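Pikcombe reading table

Pictures of printed matter left on a table, mostly books, with a flyer or other odd item among them. The set has 437 pictures. Nivaldo Bezerra sorted them, and Tainá Vieira wrote the labels.

Labels are book, flyer and other. A flyer gets one label even when it carries QR codes. Titles are not transcribed — many covers are too faint to read. Books lying at an angle keep the same label as straight ones.

Send corrections to Simone Bragança.
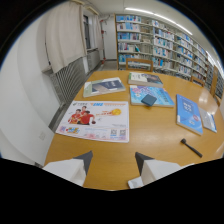 Page last changed: 11 January 2022

Five books and a flyer on a light wooden table. The flyer has two QR codes near its lower right corner.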